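Flaston gripper kit: worth it for sorting empties, or buy a finished one?

Posted by Kornél Pap in Small Arms and Grippers
Viewed 1625 times

I want a two-finger gripper for a tabletop sorting demo. The parts to handle are empty soda bottles, PET, lying on their sides, picked one at a time and dropped into a box. The arm is already built and has payload to spare.

The Flaston kit is the cheapest I have found that ships with a servo. It comes as printed white plates, two toothed fingers, one standard servo and a bag of screws. The product page gives no grip force and no opening width. The shop, Sirura, answered my email with a link to the same product page.

Has anyone used it on thin bottles? I don't need speed. I need it not to crush them or let them spin out of the fingers. I can print spare parts if the files are included.

Kornél Pap

Sebastian Marinescu
8 people found this helpful

I have had one since June. Files are included, STL only, so changing the finger length means redrawing the part.

Assembly took me 2 evenings. The manual skips the servo centering step. Power the servo, send it to mid position, and only then fit the horn. If you fit it first, the fingers bottom out against each other before the servo reaches its closed angle, and it sits there stalled and buzzing. Check the screws on the lower plate after the first hour of use. Mine had backed out. Threadlocker is risky on printed parts because some types attack the plastic, so I used nylon-insert nuts.

On bottles: an empty PET bottle with the cap off has very little stiffness in the middle. Set the closing angle in software and do not let the servo close until it stalls. Contoured bottles are easier than straight ones if you take them at the waist. The teeth hold well on ridges and poorly on a smooth label, where the bottle can rotate. A strip of thin silicone on each finger fixed that for me, though you then have to reset the closing angle.

Leave a loop of slack in the servo leads. The stock lead is short, and at full wrist rotation mine pulled the connector out.

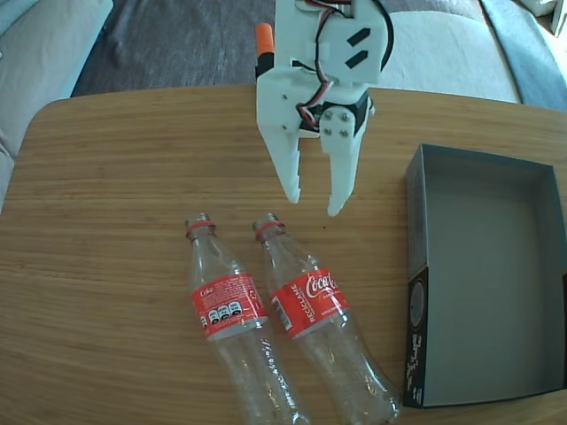 Flaston fingers open over two Coca-Cola empties, gray box at right.

With bottles lying side by side, approach from directly above and keep the outer finger clear of the neighbor. The finger tips are narrow enough, but the opening is not generous. I would not buy it for anything wider than a small soda bottle.

Overall it is fair for the price if you like adjusting things. The servo is the weak part and I would budget for a metal-gear replacement.

Ľubica Vondráček
3 people found this helpful

Look at the Koo gripper too. It costs more but arrives assembled and reports finger position, so you can tell a missed pick from a good one. With the Flaston you need a separate sensor for that. Spare fingers for the Koo are expensive and there are no files.

Hüsnü Şimşekoğlu

just use suction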